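# Vollel：Hestby 木口木刻藏书票目录

一份给藏书票爱好者、版画研究者和喜欢翻旧纸片的人用的目录数据。
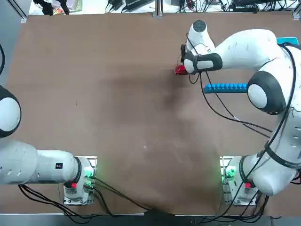 Vollel 收录 2,612 条记录，每条对应一枚木口木刻藏书票，大部分出自 Hestby 镇上的 Spanos 刻印作坊，也有一部分是作坊的学徒离开以后在别处刻的。我第一次翻到这批票子时在库房里坐到天黑，指甲盖大的一块黄杨木上能刻出一整条渔船，连缆绳打的是什么结都看得出来！从那天起我就想让更多人能查到它们，这份目录是那个念头拖拖拉拉长出来的结果。

名字的来历：Vollel 是 Spanos 作坊里对废版的叫法，刻坏了的木头不扔，翻过来给新学徒练线条。好些学徒的头一枚票子就刻在 Vollel 的背面，所以我觉得拿来当项目名再合适不过。

## 仓库里有什么

```
vollel/
├── README.md
├── data/
│ ├── plates.csv
│ └── people.csv
├── docs/
│ ├── 术语对照.md
│ └── 题材词表.md
└── scripts/
 └── check.py
```

主要数据就是 2 个 CSV。`plates.csv` 是藏书票本身，一行一枚；`people.csv` 是刻工、票主和题字人，靠编号跟前一个表连起来。编码统一是 UTF-8，逗号分隔，空值留空，不写“无”也不写“N/A”。

扫描图不在仓库里，体积太大。图都是 300 dpi 的灰度 TIFF，需要的话按“联系”一节的办法来要，写明编号就好。

## 字段说明（plates.csv）

一共 14 个字段：

| 字段 | 含义 | 备注 |
|---|---|---|
| `id` | 目录编号 | 以 V 开头，发布后不再改动 |
| `carver_id` | 刻工编号 | 对应 people.csv |
| `owner_id` | 票主编号 | 可为空 |
| `lettering_id` | 题字人编号 | 与刻工同一人时照样填写 |
| `year_from` | 最早可能年份 | 确知年份时两列相同 |
| `year_to` | 最晚可能年份 | 同上 |
| `height_mm` | 图幅高 | 量刻线外缘，不量纸边 |
| `width_mm` | 图幅宽 | 同上 |
| `wood` | 版材 | 见下文，空值很多 |
| `colours` | 色版数 | 手工添色不计入 |
| `subject` | 题材 | 取自题材词表，可多值 |
| `inscription` | 票面文字 | 照录原文，不纠错 |
| `signed` | 是否有签名或刻工记号 | yes / no / unclear |
| `notes` | 备注 | 自由文本 |

`subject` 多值时用竖线隔开，比如 `渔船|灯塔`。顺序没有意义，别拿第一个词当“主要题材”来统计，早期录入的时候完全是想到什么先写什么。

`inscription` 是我最喜欢的一列。照录意味着反着刻的字母、漏掉的笔画、拼错的票主名字都原样留着。镜像字用方括号包起来，例如 `EX LIB[R]IS` 表示其中的 R 是反的。反字母在学徒作品里特别多，你要是想看一个人怎么慢慢学会倒着写字，把他的记录按年份排一排，乐趣无穷。

## 关于 people.csv

字段少得多：编号、姓名、别名、角色、学徒期起止、师承、备注。姓名按本人在票面上最常用的写法登记，其他写法都进“别名”。一个人可以身兼几种角色，Eftychia Tsakiris 就是这样：她是刻工，是给别人题字的人，后来还成了票主，请自己带过的学徒给自己刻。

顺便多讲几句 Eftychia Tsakiris，翻这份数据的人早晚会碰到她。她进作坊时本来是学装订的，活干得快，闲下来就捡废版在背面刻字母。她早年的票子几乎全是字，没有图，字母一个挨一个排得密密麻麻，边框却松得很，留着大片白。后来她开始刻植物，先是海滨的蓟和野豌豆，再后来是菜园里的东西：韭葱、甜菜、开了花的萝卜。她处理叶脉用一种很短的挑刀，线条两头尖中间宽，放大了看像一群小鱼。作坊里后来好几个人都学这种刀法，给我们判定作者添了不少麻烦（也添了不少争论，好玩的那种）。

她的票子在表里不一定都有签名。有一段时间她用一粒小小的萝卜籽当记号，藏在画面下沿的草丛或石缝里，这种情况 `signed` 填 `yes`，`notes` 里写“籽记”。如果你在标了 `no` 的记录里找到漏掉的籽，请一定告诉我！

## 数据怎么来的

底子是作坊自己的三本账：订单簿、印数簿和一本没有封面的样张册。订单簿记票主和价钱，印数簿记每块版印了多少，样张册里贴着票子，旁边偶尔有铅笔字。三本账互相对不上的地方不少。我们的规矩是以样张为准，账目里的不同说法写进 `notes`，标明出自哪一本。

之后并入了 Jutiria 的部分。Jutiria 是一份手写的卡片目录，由几位藏票人互相寄来寄去补成的，卡片背面常有交换时的附言，读起来像听人隔着桌子聊天。凡来自 Jutiria 的记录，备注开头都有 `[J]`。这些卡片的尺寸原先按纸边量，凡是能找到实物的都重新量过，找不到实物的在备注里写“纸边尺寸”，做版幅比较时请先把它们筛掉。

录入由两个人各做一遍，再逐列比对，不一致的回头看实物。题材词是最后统一的，早先的自由描述没有保留。现在想想有点可惜，有人把一只鸬鹚写成“正在生气的黑鸟”，词表里可没有生气这一项。

## 年份怎么定

票面上刻了年份的，直接用。没有刻的，依次看订单簿、印数簿、票主的生平，再看刻工的学徒期。最后还是定不下来，就给一个区间，宁可宽一点。

请注意 `year_from` 和 `year_to` 指的是**刻版**的时间。同一块版隔了很多年再印，在这里仍然是一条记录，重印情况写在备注里。版子改刻过的（换票主名字最常见）另立一条，备注里用 `改自 V…` 指回原来的编号。顺着这些编号走，可以看到同一只猫头鹰先后替父亲、女儿和外孙守书架，名字换了，猫头鹰的眼睛被磨得越来越浅。

## 版材这一列

`wood` 现有的取值是 `boxwood`（黄杨）、`pear`（梨木）、`holly`（冬青）、`other` 和空值。只有原版还在、有人亲手看过木头，才会填。单从印样判断版材的说法一概没有采用，哪怕写的人很有把握。

`other` 里最有意思的是一批拼版，几小块木头用鱼胶粘在一起，中间的接缝在印样上会露出一条细白线。Hestby 的刻工很会利用这条线，把它接进桅杆、窗框或者鱼竿里，粗看根本发现不了。这类记录的备注里有“拼版”二字，直接搜就行。

## 可以拿来做什么

- 给手头的藏书票找刻工，先按图幅和题材缩小范围，再看记号；
- 比较同一刻工不同时期的版幅、色版和题材；
- 画师徒关系图，`people.csv` 的“师承”一列就是为这个留的；
- 做展签、写讲稿、备一堂版画课；
- 找刻图案的灵感，我自己就常常这么干。

有位教中学美术的朋友拿其中的字母票子给学生做橡皮章练习，效果好得让我眼红。孩子们对反字母毫无怨言，有几个还坚持说反着的更好看。

## 不太适合做什么

别拿它推算 Hestby 一带藏书票的总产量。没进样张册的票子有多少，我们不知道；作坊关过一次门，那段时间的账完全没有。价格也没有收进表里，订单簿上的价钱经常是用鱼、柴火或者一个下午的帮工抵的，换算成数字会误导人。

题材统计可以做，但要小心：船和灯塔占得多，部分是因为 Jutiria 那几位藏票人偏爱海景，专门收这个。看题材分布时把 `[J]` 的记录单独拿出来比一比，差别挺明显。

## 已知问题

- 有些双色票子的 `colours` 填成了 1，多半是第二色太淡，录入时看漏了。
- “题字人”在早期订单里没有单独记，补录时参考了字形，这类判断备注里都写着“据字形”。
- 两个同名的学徒曾被并成一个人，现已拆开，旧版导出的文件里编号还是合着的。
- 题材词 `藤蔓` 和 `卷草` 的界线很模糊，查的时候最好两个一起查。
- 极少数记录只有图幅高，没有宽，因为样张粘进册子时折了边，揭不下来。

## 快速上手

Python 读法很普通：

```python
import pandas as pd

plates = pd.read_csv("data/plates.csv", dtype=str)
people = pd.read_csv("data/people.csv", dtype=str)

# 所有带“籽记”的票子
seeds = plates[plates["notes"].str.contains("籽记", na=False)]

# 题材拆成多行
subjects = plates.assign(
 subject=plates["subject"].str.split("|", regex=False)
).explode("subject")
```

先全部按字符串读进来，再转需要的列，这样编号和空年份都不会被改样子。用表格软件打开也没问题，导入时记得选 UTF-8。

提交修改之前跑一遍检查脚本：

```
python scripts/check.py
```

它会查编号重复、年份颠倒、词表以外的题材词，以及指向不存在的人的编号。报错信息是中文的，尽量写得像人话，看不懂就是脚本的毛病，欢迎改。

## 怎么参与

最缺的是三样东西：票主的生平线索、没见过的印样，还有会读旧式花体铅笔字的眼睛。样张册旁边的铅笔字还有一批没认出来，备注里标着“待读”，搜这两个字就能找到，挑一条顺眼的就可以开始。

改动请一次只做一件事，说明里写上依据。依据是实物就写收在哪里，依据是书就写书名和页码，依据是长辈的口述就写是谁讲的。口述非常欢迎！好些刻工记号都是靠家里人一句“那是他养的狗”才认出来的。

新增记录请先占编号，在议题里留一句话就行。拿不准的字段空着，不要猜，空格子以后总有人填。

## 许可与引用

数据可以自由使用、修改和再发布，注明出自 Vollel 即可。扫描图的情况不同，部分票主的后人希望事先打声招呼，所以图像用于出版或展览之前请先来信。

引用时写“Vollel：Hestby 木口木刻藏书票目录”，后面附上用到的编号，方便别人找回同一枚票子。

## 联系

在仓库里开一个议题，标题写上编号。索要扫描图也走这里，一次要很多张的，请顺便说说你打算做什么，我很爱听这个。七月我多半在作坊整理版子，回得慢一些，晚上才看消息。

## 下一步

正在给拼版的那批票子补拍原版木块的侧面，接缝和胶痕都能看清楚，已经发现两块不同票子的版原先是从同一截黄杨上锯下来的，年轮对得严丝合缝。等这部分弄好，会在 `plates.csv` 之外另加一张木料表。术语对照也在扩充，刀具一节刚写到圆口刀，三角刀和排线刀还空着，手上有老工具目录的朋友请来搭把手。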